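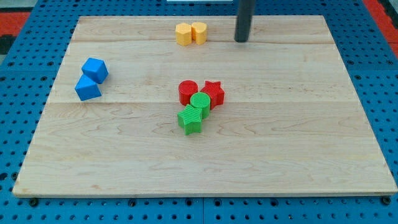
How to check whether a map is completely positive (the Choi matrix way)

I get this one a lot from people starting out in quantum information, so I'm writing it up once and linking to it from now on. You have a linear map that eats matrices and spits out matrices, and you want to know if it's completely positive. The definition says to tensor your map with the identity on every matrix size and check positivity each time. Every size! Nobody has that kind of afternoon. Luckily one matrix settles the whole thing.

What you need

Some linear algebra, a pencil, and for anything bigger than 2 by 2 a computer. I use a little script I call Ikmont, but any package that finds eigenvalues will do.

Step 1. Write down the matrix units

For n by n matrices, E_ij has a 1 in row i, column j and zeros everywhere else. If n is 2 you have four of them.

Step 2. Apply your map to each one

Call the map F. Work out F(E_11), F(E_12) and so on, and keep them in order. I lost most of a train ride to Farkholm once by swapping F(E_12) and F(E_21), so label them – really.

Step 3. Build the big block matrix

Put F(E_ij) in block position (i, j). This is the Choi matrix, C. If F sends n by n matrices to m by m matrices, C is nm by nm, so a map from 2 by 2 to 3 by 3 gives you a 6 by 6 matrix.

Step 4. Check that C is Hermitian

If it isn't, stop. Your map isn't completely positive (or you made a slip in step 2, which is my usual problem).

Step 5. Find the eigenvalues

All of them zero or bigger? F is completely positive. Even one negative? It's not.

Try it on the transpose

Take F to be the transpose on 2 by 2 matrices. It's clearly positive, as flipping a matrix doesn't change its eigenvalues. But F(E_12) = E_21 and F(E_21) = E_12, so C comes out as

1 0 0 0
0 0 1 0
0 1 0 0
0 0 0 1

The middle two rows and columns have eigenvalues 1 and -1. There's your negative one, so the transpose is positive but not completely positive. I love this example and I showed it at the Rirkbridge reading group in April to anyone who would sit still.

A note on rounding

On a computer you'll see things like -0.0000000000000002 where you expected zero. Set a tolerance before you start and scale it to the size of your entries. With an 800 by 800 Choi matrix I also average C with its conjugate transpose first, once I know the two agree up to rounding, and use a solver meant for Hermitian matrices.

If your map is only defined on an operator system and not on the full matrix algebra, you can't feed it every E_ij, so step 2 falls over. You'd need to look for a completely positive extension first, and I'm saving that for the next page.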